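About Darkitz River Trips

We run small-group rafting and paddling trips on the Darkitz River, out of a green-roofed boathouse at the edge of Murnotport. If you've never held a paddle, great! Most of the people who climb into our rafts haven't either, and by the second bend they're usually yelling at each other to go left.

We started with two secondhand rafts and a van that only liked going downhill. These days we have 14 rafts, a much better van, and a team of guides who grew up on this water or came for one summer and never left. They know where the herons nest, which eddy is deep enough for a swim, and how to talk a nervous ten-year-old (or a nervous dad) through Edidden Rapids.

Where we go

The half-day run from Montes Bridge is our favorite for families. It's mostly wide, easy water with a few splashy spots, and you're back at the boathouse for a late lunch. The full-day trip starts farther up, in the canyon, and takes in Edidden along with a long quiet stretch where the walls close in and everybody stops talking for a while. We love that stretch.

In June the snowmelt is still coming down and the river is big, cold and fast. That's when our guides are happiest, though we keep the minimum age higher until the level drops. Later in the summer it turns warm and lazy, and you'll spend half the day floating on your back in your life jacket.

We never put more than eight guests in a raft, and every trip goes out with at least 2 guides. Last season 1,213 people came down the river with us, and a good number of them were back for a second go, or a fifth!

At the boathouse

Check-in is at the front counter, where you'll get your helmet, life jacket and a wetsuit if you want one. Changing rooms are around the side, and there's a rack for wet shoes by the back door. We keep a kettle going all day, and you're welcome to hang around afterward and look at the big river map on the wall (ask us about the pencil marks).
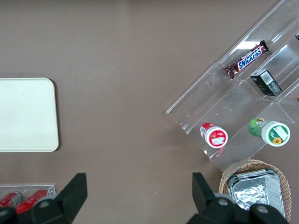 Tray and clear stepped stand on a brown tabletop

Parking is free in the gravel lot across the road. If you're coming by bus, get off at the Murnotport ferry landing and walk upstream along the path until you see rafts.

Trips run from spring through early fall, and the office answers email all winter. Come paddle with us!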